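Search this site
Search
9 min read

4.3 Loss of grip confirmation during autonomous collection

The most serious fault in the study came in September, during unattended bin-to-bin picking at the Mallodbridge site. The arm lifts an object from the front bin, checks the grip by reading the finger gap and the wrist force, and carries the object to the rear bin. A grasp is labeled a success when both readings pass. On the affected run the gap reading froze at its last valid value after a connector at the gripper worked loose. The Tomard controller kept accepting the frozen value, and the force check alone was too weak to reject an empty hand when the hoses pulled on the wrist.

Of the 1,305 grasps attempted before the run was stopped, 892 were logged as successes. Replay of the video showed that the log could not be trusted after grasp 60, when the gap value stopped changing. All later labels were discarded and assigned again by hand from the video.

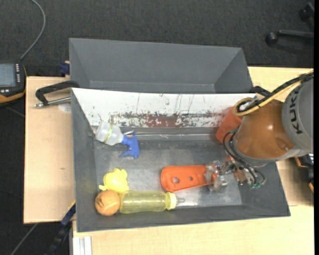 Figure 7. KUKA arm with the gripper lowered at a flat orange plastic object in the front bin. Clamps hold the bin at the table.

Bad labels were the smaller part of the problem. With the gap value frozen, the controller also skipped the slow final approach, which is triggered by a change in finger position. The gripper therefore met the bin floor at transfer speed on 2 occasions. The second contact pushed the front bin against its clamps and tripped the torque limit in the arm. The arm stopped as designed and held its position until it was released from the handheld controller. Neither contact caused an injury, and the work area was clear of people both times.

Flat objects made the fault harder to notice. The force reading for a thin plastic part is close to the reading for an empty hand under hose load, so the logged values looked normal for those objects. Heavier items would have exposed the error sooner. The Lozano log viewer plots only the pass or fail result, and the raw gap signal was not reviewed until after the stop.

Three changes were made. The gap signal now carries a counter, and the arm halts if the counter fails to advance between two control cycles. The slow approach is set by height above the bin floor and no longer depends on the fingers. The cable loop was also lengthened and tied back from the connector, following a suggestion by Oddur Gunnlaugsson of Stiltholm. The loose connector was not reproduced on the bench, and its root cause remains open.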